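Snack duty at the Prurnden open day
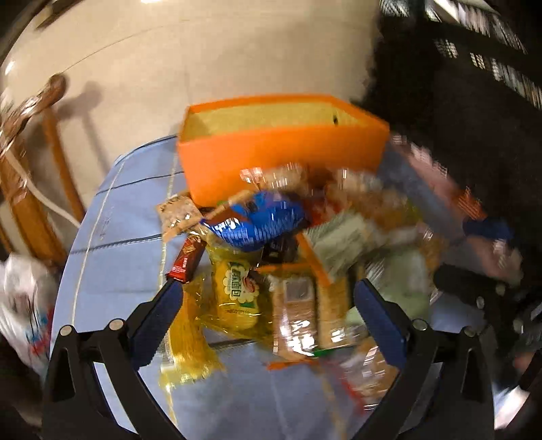 The gripper's blue finger pads on either side of a pile of packaged snacks, with an open orange box at the top.

I got to Prurnden early in the afternoon and went straight to the snack table, where Dela Yakubu was showing people how to work a hand-held gripper. She has been with the Achari project for 3 years and she talks fast!

"Everybody wants to go for the chocolate bar," she told me. "I'd start with something bigger, like the bread."

I asked what makes snacks such a good subject. "The wrappers," she said. "They crinkle, they slide, they shine right back at the camera. A wooden block is easy. A bag of chips – good luck."

Her team has logged 267 pickups so far, and she wants plenty more before they pack up for Plomden in November. Did she ever get tired of it? "My wrist does," she laughed.

Then she handed me the gripper (heavier than I expected) and I had 4 tries at a packet of crackers. I got it on the last one. Dela was already waving the next visitor over.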